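Ticket: Arm stops during folding practice, staff unsure who may restart
Site: Nistside, staff training bedroom
Opened by: linen team, early shift
Priority: 2
Status: waiting for answer

Problem
The arm stops in the middle of a move and stays there. It happened two times in April, both times after 10:00. The tablet shows the Clisia message "motion stopped, code 95". The light on the base was green again after we logged in a second time.

What changed for us
Before, each person folded at her own table and could leave it any time. Now one person must stay near the arm, and the others bring the pieces to her. When it stops, two people wait, and the morning list still says 200 pieces. We do not ask to remove the arm. We ask that the list is made shorter on training days, and that it is written who is allowed to restart.

Steps done so far

1. Restarted the Clisia program from the tablet. The arm moved again for one hour, then same code.

2. Read the counter. It shows 4,000 cycles. The Amundsen manual speaks of a check at this number, but I am not sure if it is for our model.

3. Asked Grekier support by phone. They said to look at the cables first and to send the log. Log is attached to the ticket.

4. Looked at the arm on its side table, with the laundry basket behind it. The dark cable is plugged in at the front of the base and goes down over the front edge of the table. The thin black one hangs loosely from the upper part of the arm — please tell us if it should be fixed with clips. 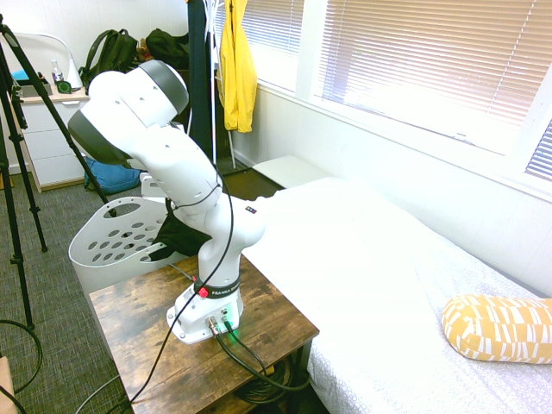
5. Not done yet: run at slow speed with no linen. I will do it after the early shift, when the room is free.

Questions for Grekier
Is code 95 a fault of the arm or of the program?
May linen staff restart it alone, or must we call the technician each time?
Can the message on the tablet be in simpler words? Some colleagues do not want to touch it — they are afraid to make damage.

Please answer in the ticket and not by phone, so the late shift can read it too.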